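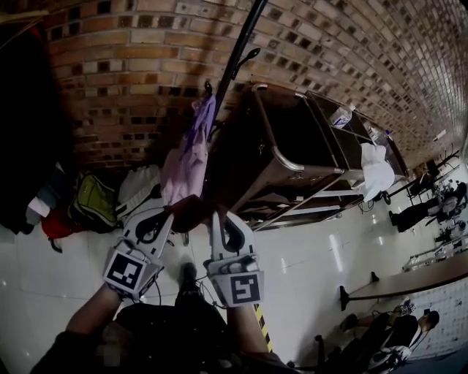

To: Dresgate operations list
Subject: Re: Grip loss on hanging cloth

The Lelleck site wrote in April:
> Unit 4 dropped the cloth in almost 100 pulls out of 271. The fingers
> close fully, but the log reports a hold after the cloth has slipped.
> May we continue?

Please suspend all pulls from hanging hooks until further notice. The fault lies in the closing threshold, which accepts the fingers' own contact as a grip. Pitard has confirmed the same error on its bench unit.

Hand-held trials may proceed -- with logging on. Sites should keep the affected logs and send copies to the Jin desk by 4 p.m.

Dresgate Equipment Safety Office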